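Sorting markers: by color or by type?

filipa_a wrote:
I want to put my markers and two little jars in a black tray with dividers. Is it better by color or by type?

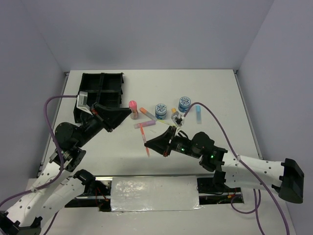 I think by color is nicer to see, but my sister says no.

Selim471 wrote:
By type. Jars in one bin, pens in another.

zulmira_m wrote:
I don't agree with Selim. By color I find the purple one at once.

Selim471 wrote:
And where do you put the jars?

zulmira_m wrote:
With the blue marker, of course.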